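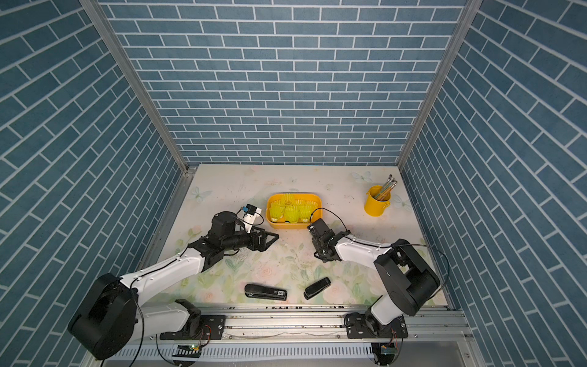
Natalina Marras
Home and Household Editor

Movie night at home, with fewer casualties

I love going to the movies. I also love not paying for parking, so a good part of my film watching now happens in the living room, and from June on in the backyard with the mosquitoes. Over the years I've made most of the mistakes a person can make with a bedsheet and an extension cord. What follows is what I do now.

The sheet

A bedsheet makes a decent screen if it's white, flat and ironed. Fitted sheets don't work. I've tried, and every actor above the waist had a pucker. Iron it the same afternoon, then hang it straight away, because a folded sheet keeps its creases and you'll spend the love scene looking at a cross.

Clip the top edge every foot or so to a broom handle or a length of dowel. For the bottom, sew a narrow hem pocket and slide in a second dowel. If you don't sew, binder clips along the lower edge will hold it down indoors. Outdoors they make a pleasant tinkling noise right through the dialogue, so use more of them or use a heavier sheet.

A dark blanket hung behind the sheet stops light from leaking through the back and gives you a better picture than you'd expect. Mine is navy and has moth holes nobody can see from the couch.

The projector

You don't need a fancy one. Ours is a secondhand Flotano, rated at 1000 lumens on the box, and it's fine after sunset with the porch light off. Before sunset it shows you a nice clean sheet. If your movie is for small children who go to bed before dark, stay inside and close the curtains.

Set it on something that doesn't wobble. A stack of cookbooks works until somebody wants the top one. Keep the vent side clear, and don't drape a dish towel over it to quiet the fan. I did this once. The towel was a gift, too.

Clean the lens with a dry microfiber cloth, the sort sold for eyeglasses, and wipe from the middle outward. Window spray stays in the cupboard. So does your shirt, or at least on you.

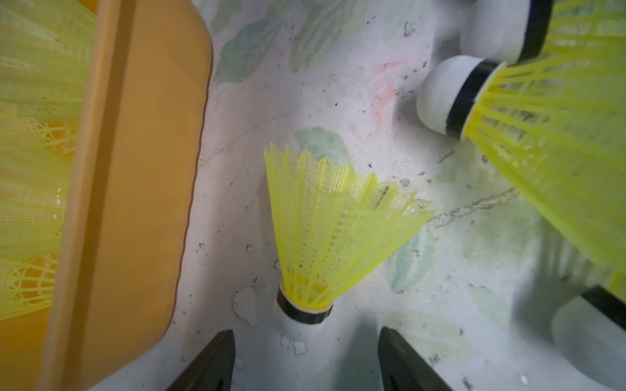 Yellow shuttlecock next to the amber container.

Popcorn, and getting it out of things

Use a heavy pot with a lid. Three tablespoons of oil, three kernels, medium heat. When the three pop, put in half a cup more, take the pot off the burner for thirty seconds, then put it back and shake it now and then. That little rest warms all the kernels evenly and you end up with far fewer of the hard ones that go looking for fillings.

Salt it while it's hot. Fine salt sticks; the coarse stuff slides to the bottom and waits there for the last person. If all you have is coarse, run it through a coffee grinder and then wipe out the grinder very well before breakfast.

My neighbor swears by her Tastach, an air popper with a chute that launches popcorn in a broad arc toward whatever you've put out to catch it. Put a damp paper towel under the bowl to stop it from traveling, and use a bigger bowl than you think.

For butter on upholstery, scrape up what you can with a spoon, cover the spot with cornstarch, and leave it for the length of the movie. Vacuum it off, then dab with a drop of dish soap in warm water. Test the back of the cushion first if the fabric is at all delicate. Rubbing only introduces the butter to the rest of the couch.

Seating

Up to 12 people fit in our living room if four of them are under ten and two don't mind the rug. Put tall people at the back before the opening credits, while everybody is still being polite. Couch cushions on the floor are comfortable for one hour and then become a topic of conversation, so put a folded quilt under them.

Leave a path to the bathroom. With a movie that runs 142 minutes there'll be traffic, and one of the travelers will be carrying soda. I run a strip of painter's tape over any cord that crosses the path and peel it up the same night. Leave it for a week in a warm room and it gets attached to the floor.

Sound

Built-in projector speakers sound like a bee in a coffee can. Any small plug-in speaker placed under the screen is better, and a cable saves you from the half-second delay that makes everybody look badly dubbed. If the bass makes your shelves buzz, fold a washcloth under the speaker. If it makes the neighbors buzz, invite the neighbors.

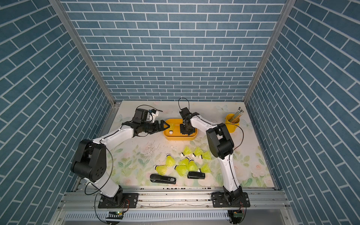
Blue brick panels and the flowered mat.

Old discs

I still have a cupboard full of DVDs and I'm not sorry. Store them upright like books. Laid flat in tall piles, the bottom cases crack, and it's always the one you wanted.

A disc that skips usually just needs a wash: lukewarm water, a little dish soap on a fingertip, rinse, pat dry with a soft cloth. Wipe in straight lines from the hole to the rim. Toothpaste does take out a shallow scratch sometimes, though it has to be the plain white paste. Gel does nothing except smell nice. I'd try it on a movie you could live without.

Labels peel off secondhand cases if you warm them with a hair dryer for a minute. Whatever gum stays behind comes off with cooking oil on a paper towel, then soap.

Choosing the movie

Pick before people arrive. I write two titles on a card and let the guests vote, and whoever arrives after the popcorn has no vote. Any more than two and we're still reading plot summaries to each other at 9:30, with the butter setting.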